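Endska Revises Rules for Plastic Tableware in School Kitchens

12 Sep 2018 — The Endska district will change how reusable plastic plates and bowls are bought and replaced in its school kitchens, starting in October. The rules cover 14 sites and apply to tinted and clear items alike.

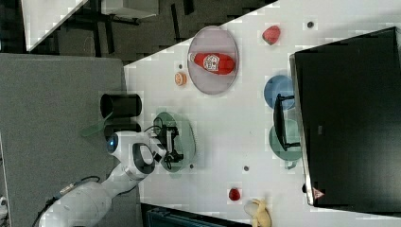 A translucent green plate on a white tabletop.

Under the new text, plates must be withdrawn after 200 wash cycles or when surface scratches can be felt with a fingernail. The previous limit was set by age alone. Bowls and mugs follow the same schedule.

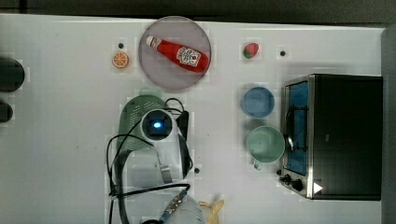
Supply and cost

Naidoo will supply the first order, with delivery in lots of 100. Nanuvley holds the contract for collecting worn items, which are ground and sold as mixed regrind. Tinted and clear plastics are sorted before grinding.

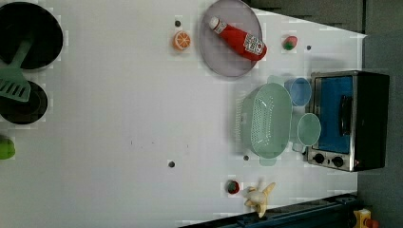 Record keeping

Each kitchen will log wash cycles in Worklow, the stock system already used for dry goods. Entries are made per rack — single items are not tracked. Ifeoma Okeke, who drafted the rules, said kitchens may keep existing stock for up to two months after the start date.

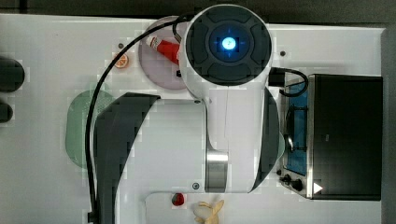 White arm joint with a blue light at its center.

Cookware and utensils are not covered and remain under the current inspection schedule.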